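Free tyre checks are back at Zuvside, and they've added a swap day

Good news for anyone who, like me, only thinks about their tyres when a light comes on. Nguyen, the tyre and exhaust place by the Zuvside roundabout, is starting its free checks again this Saturday, and they're running all through May. Doors open at 8 in the morning and I'd get there early, as last year I turned up mid-morning with a flask and a newspaper and had read most of it (including the gardening pages) by the time they waved me in.

It's the same deal as before. You drive into the left-hand bay, they look at the tread and the pressures on all four corners, and they'll do the spare too if you ask and if you can dig it out from under the shopping bags. You get a little card with the readings on it. There's no charge and no need to book, and when I did it they didn't try to sell me anything, though I did get a bit of a look about my front left.

What's new is the swap day. Zumier, who make the all-season tyres half our street seems to be on, are letting people trade in an old set against a new one, with money off for each tyre handed over. They've put 500 tyres aside for it, so that's not a huge number of cars once you do the sums! Vans are included, caravans and trailers aren't. I rang to ask about my brother-in-law's horse trailer and they were very nice about it, but no.

They'll also have the Fillel on the counter, a plug-in tyre inflator that stops by itself when it reaches the pressure you've set. I've had one in the boot since the winter and I'm fond of it - it's noisy, mind, and the lead could do with being longer, but it beats feeding coins into the air machine at the petrol station in the rain. The garage says it checked 998 cars last May and more than 2 in every ten had at least one tyre that was too soft. Mine was one of them, so I can't be smug.

If you're coming from the town side, the slip road is still down to one lane, so go round by the retail park and come in the back way. You can wait in the car or in the little room next to the office, where the kettle is.

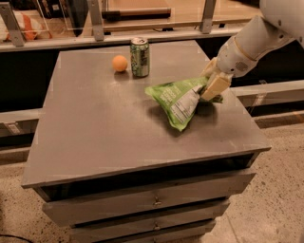
Bring your locking wheel nut key if you're after the swap, as they can't get the wheels off without it. Mine lives in the glovebox now, under the de-icer.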